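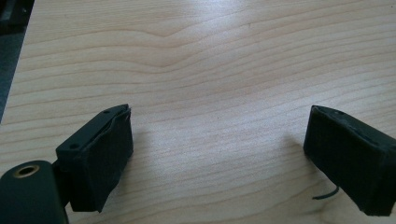

Can Household Chores Be Automated Yet? Project Report, Trimari Group
2024-05-28

1. Question
We asked whether a learned policy could do two chores from start to finish: wiping a table and folding a small cloth. Both are easy for a person and badly specified for a machine.

2. Method
Training used 2608 short demonstrations, split by chore. The policy (Ekcombe, version 5) predicts finger opening and wrist motion. Each run was scored as complete or failed — partial credit was dropped in the second round.
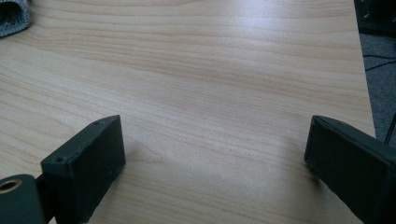 3. Results
Wiping succeeded in 57 percent of runs. Most failures came at the table edge, where the policy stopped short or lost contact. Glare on a glossy top also hurt position estimates. Folding did worse. The first grasp often took two layers of fabric, and the policy had no way to notice.

4. Discussion
Shop-floor tasks with fixed part positions are closer to practical use. At home, a person still has to set up each run and correct it. Extra data helped little after 2000 demonstrations. Regrasping will be tested in August with the Bezerra controller.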